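Open day at Skametti shows robots at kitchen work

November 8, 2019

Skametti opened its workshop in Flistmont to visitors yesterday, and 64 people came to look at the robots. It was the second open day after the one in September.

The longest queue was at the kitchen table, where two arms work beside a small oven. Guests could stay for about 4 minutes, and many of them asked how the gripper is taught to hold soft things. The team from Kos answered in two languages.
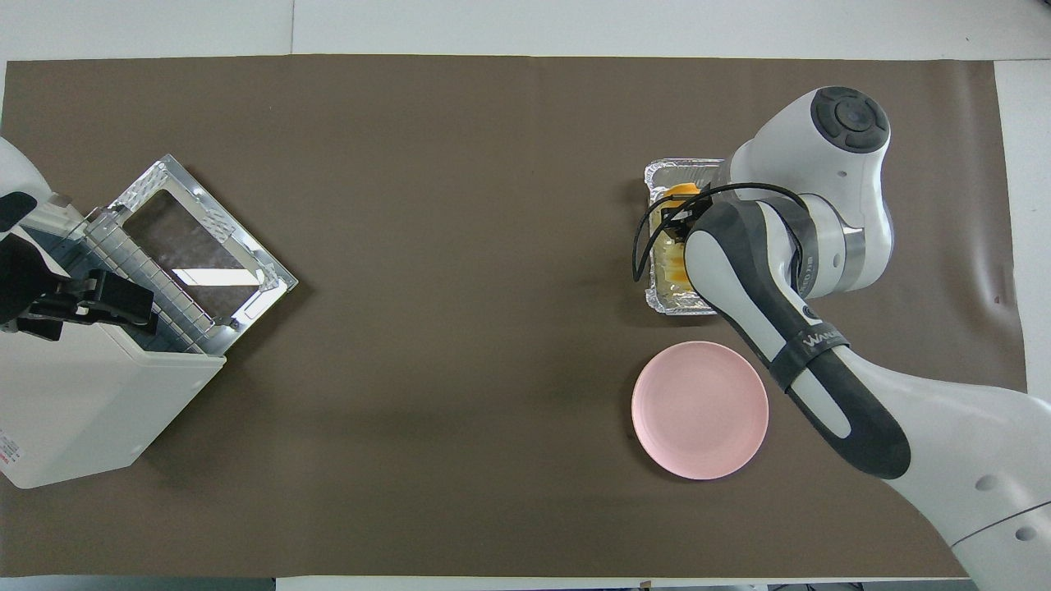
A robot arm reaches into a foil tray next to the open toaster oven.

The next open day will be in Paltevmont. Entrance is free.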